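PC-Gehäuse reinigen und Wärmeleitpaste erneuern

Ein Desktop-Rechner, der unter dem Schreibtisch steht, saugt Hausstaub in Bodennähe an. Nach zwei bis drei Jahren sitzt in den Kühlrippen ein Filz, der den Luftstrom deutlich mindert. Typische Anzeichen: Der Lüfter dreht bereits beim Öffnen eines Browsers hoch, der Prozessor erreicht im Leerlauf Werte über 60 °C. In der Werkstatt Tilau lag ein Bürorechner vor der Reinigung bei 71 °C, ohne dass ein Programm lief.

Benötigt werden ein Kreuzschlitzschraubendreher PH2, ein weicher Pinsel mit Naturborsten, ein Blasebalg, Isopropanol (mindestens 99 %), fusselfreie Tücher und eine Tube Wärmeleitpaste. Druckluft aus dem Kompressor ist ungeeignet, sie führt oft Öl und Kondenswasser mit. Ein Staubsauger bleibt außerhalb des Gehäuses.

Vorbereitung

Rechner herunterfahren, Netzteil ausschalten, Netzstecker ziehen. Danach den Einschalter fünf Sekunden gedrückt halten, damit sich die Restladung abbaut. Alle übrigen Kabel abziehen und vorher beschriften - Kreppband genügt. Das Gehäuse auf die Seite legen, sodass die Hauptplatine unten liegt, und das Seitenteil abnehmen. Vor dem ersten Griff ins Innere ein blankes, geerdetes Metallteil berühren oder ein Erdungsarmband tragen. 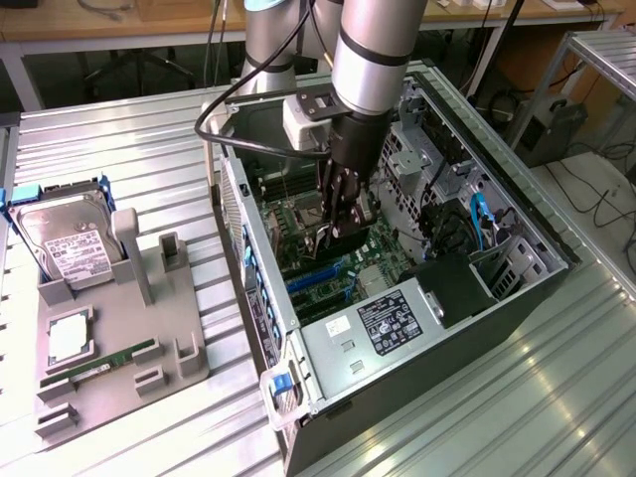 Liegendes Gehäuse ohne Seitenteil: Speicherbänke und Steckplätze sind von oben zugänglich.

Staub entfernen

Von oben nach unten arbeiten. Lüfterräder mit einem Finger festhalten, bevor der Blasebalg zum Einsatz kommt; frei drehende Lüfter nehmen am Lager Schaden. Festsitzenden Staub zwischen den Kühlrippen mit dem Pinsel lösen, immer in Richtung der Rippen. Staubfilter aus Kunststoff dürfen unter lauwarmem Wasser gespült werden. Vor dem Einbau müssen sie vollständig trocken sein, bei Raumtemperatur dauert das 8 Stunden.

Das Netzteil wird nicht geöffnet. Es wird nur von außen durch das Gitter ausgeblasen.

Wärmeleitpaste erneuern

Den Kühler nur abnehmen, wenn die Temperatur nach der Reinigung unverändert hoch bleibt. Schrauben über Kreuz lösen, jeweils eine halbe Umdrehung. Klebt der Kühler, leicht hin und her drehen, nicht ziehen. Alte Paste mit Isopropanol abwischen und die Fläche ablüften lassen. Neue Paste erbsengroß in die Mitte setzen, Kühler senkrecht aufsetzen, Schrauben wiederum über Kreuz anziehen. Lüfterkabel anschließen.

Prüfung

Vor dem Schließen kontrollieren, ob Speichermodule und Steckkarten fest sitzen. Nach dem Start die Temperatur 14 Minuten beobachten. Der oben genannte Rechner lag danach bei 43 °C.

In Haushalten mit Tieren oder Teppichboden ist eine jährliche Reinigung sinnvoll - am besten im November, zu Beginn der Heizperiode.

Stand: 28. September 2024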